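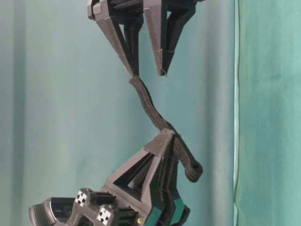 Two grippers and a long ribbed piece between them.

Playtesters wanted for Skivenon, a tile-laying game for two to five players

Hi! I'm Effie Innes, and I make board games under the name Wulora. You may know us from Caruso, the little card game about rival ice cream carts (if you've ever stuck your brother with the melted pistachio, thank you, and sorry to your brother). My next game is called Skivenon, it's nearly ready, and I need people to play it and tell me what's wrong with it.

Quick version of the game: everybody is a ferry captain in the same chain of islands. On your turn you lay a tile, extend a channel, and then decide whether to move your boat or pick up passengers. Passengers want to go to particular islands and they get crankier every round, so a family that's worth six points in spring is worth one by the time the fog rolls in. You can use channels other people built, but you pay them a toll in lamp oil, and you will want that lamp oil later. A game takes 45 minutes with two people and a bit over an hour with five, at least at my kitchen table, where everyone already knows the rules and nobody reads the cards anymore.

That last part is my problem. My regular group has played this thing so many times that they can't see it fresh. Rochelle Tran, my co-designer, keeps a log, and we're at 344 games. We know the opening moves by heart! What we don't know is what happens when a table of strangers opens the box with only the rulebook to help them.

So I'm looking for groups who will do exactly that. We have 122 prototype kits to send out, one per group. The kit has the tiles, the boats, the passenger cards, a wooden fog marker, the draft rulebook and a feedback booklet. Art is mostly final on the tiles, and mostly my own terrible pencil drawings on the cards. Please be kind about the goat.

What I'm asking you to do

Play at least three full games between now and the end of March. At least one of them should be with four or five players, since that's where I suspect the tolls get out of hand. Learn the game from the rulebook alone for the first one, no emailing me with questions until you've finished — even if you're sure you're doing it wrong. Write down what you guessed. Wrong guesses are gold to me.

After each game, fill in two pages of the booklet: final scores, how long it took, which rule you had to look up, and the moment you were most bored. Then there's a video call with Rochelle or me, half an hour or so, whenever suits your group. Evenings are fine. We're both up late.

Who I'd love to hear from

Families with kids ten and up, for sure. Couples who mostly play as a pair. Game nights at libraries and cafes. People who don't think of themselves as gamers and last played something at Thanksgiving. If you're a serious route-building fan with a shelf that scares your houseguests, come on in too, but say so when you write, because I want to mix the groups.

I'd also really like a few colorblind players. Vilmos Bognár redid the channel symbols this winter and I think they're much better, but I see color just fine, so what do I know.

What you get

You keep the kit. Everybody in your group gets their name in the rulebook of the finished game, and your group gets a copy of it when it's printed. There's no pay for this round, and I want to be upfront about that. Postage is on us both ways if something arrives broken.

How to sign up

Send an email with "Ferry captain" in the subject line to the playtest address on our contact page. Tell me how many of you there are, everyone's rough age, the last two games you played together, and whether you liked them. A short note is plenty! Please include a mailing address in the US or Canada. Xiuying Lü handles the packing and will write back with a shipping date if you're in.

If we run out of kits I'll keep your note for the two-player expansion, which so far is a stack of index cards and a lot of hope.

Effie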